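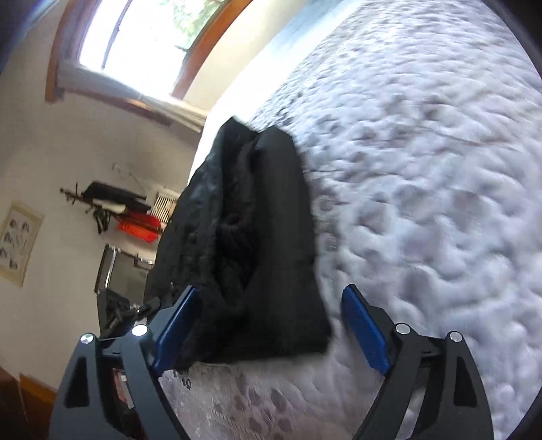

Chapter 4
Folding and Putting Away

Clothes spend far more of their lives folded than worn. Think about your favorite pair of pants. You might wear them for one day out of the week, and the rest of the time they sit in a drawer, on a shelf, over the back of a chair or (let's admit it!) in a heap on the floor. What happens during all those quiet hours has a lot to do with how they look when you finally put them on.

In Chapter 3 you learned to wash and dry cloth according to its fiber. Now comes the part many students end up liking best. Folding needs no soap, no heat and no special equipment, only a flat place and your two hands, and you can see the difference after a single try.

Dark clothes are wonderful to learn on. Lay a black garment on a white bedspread and every edge stands out, so you can tell right away whether a hem runs straight. The creases are another matter. Black cloth hides them in its shadows until light from a window falls across it, and then a panel that seemed smooth may show a whole set of wrinkles. Turn the garment a little, look again, and run your palm from the middle outward.

The surface underneath matters too. A bed is roomy and a good height for most people, but a quilted cover is bumpy, and a fold pressed down on it will never be as sharp as one made on a table. Watch the side of the bed as well! Cloth that hangs over pulls on the rest, and one leg of a pair of pants can slide out of line while you are busy with the other.

Try It First
Before reading on, fold one pair of pants or shorts any way you like. Leave them for 30 minutes, then unfold them and sketch where the creases fell. Keep your sketch – you will need it in Section 4.2.

A Voice from the Workroom
Rahel Berchtold runs the clothing repair room at Brirkura, where some 100 garments are folded on a busy day. "I start with the seams," she says. "If I match the two inside leg seams, the outside ones nearly always follow. My first week I matched the waistband and wondered why everything came out crooked."

In This Chapter
4.1 Finding the seams and the grain
4.2 The lengthwise fold for pants and shorts
4.3 Shirts, sweaters and knits
4.4 Drawers, shelves and hangers

Words to Know
crease, grain, hem, inseam, nap, panel, pucker

The full fabric chart is on page 58. Keep a finger on it as you work through Section 4.1.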